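Babysitting a belt cell

The brochure for the Planari cell promised setup in an afternoon. I have now spent most of July on it, and I'd like that afternoon back.

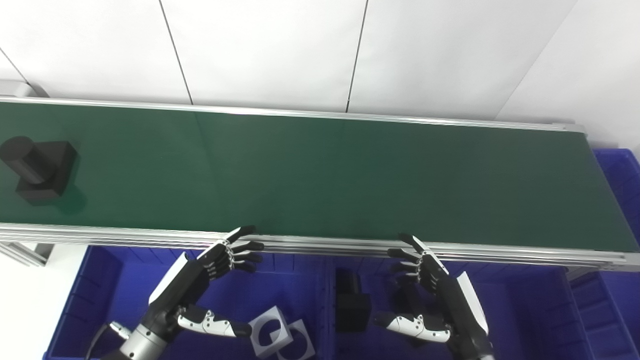
Gilles Tanguy

The belt itself is fine. Dull, green, does what it's told. The hands are the needy part. Drullel wants the finger joints checked every 200 cycles, and the checklist runs to 4 pages. I skipped it once at the Brullham site and paid for that with a long night.

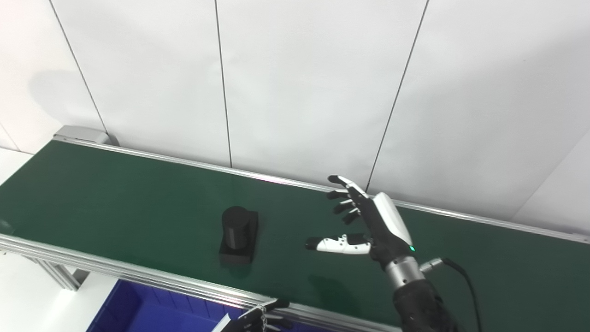 Cable routing is where I part ways with the manual. Barbier, who sold us the cell, says the factory loop is good for over 1,000 hours. Maybe. The black cable leaves a small connector on the side of the wrist and curves down and to the right, and every bit of slack there is something to snag. I tied ours back twice. Aurélien Vidal untied it twice – he thinks I'm strangling it.

We re-zeroed the wrist after lunch and ran the approach at low speed. 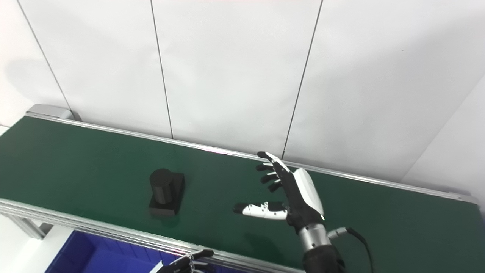 Right hand open over the belt, palm toward the part.

I'll believe in the new zero when it survives a full shift. Next job is the rail bolts, if Aurélien ever gives me back the hex keys.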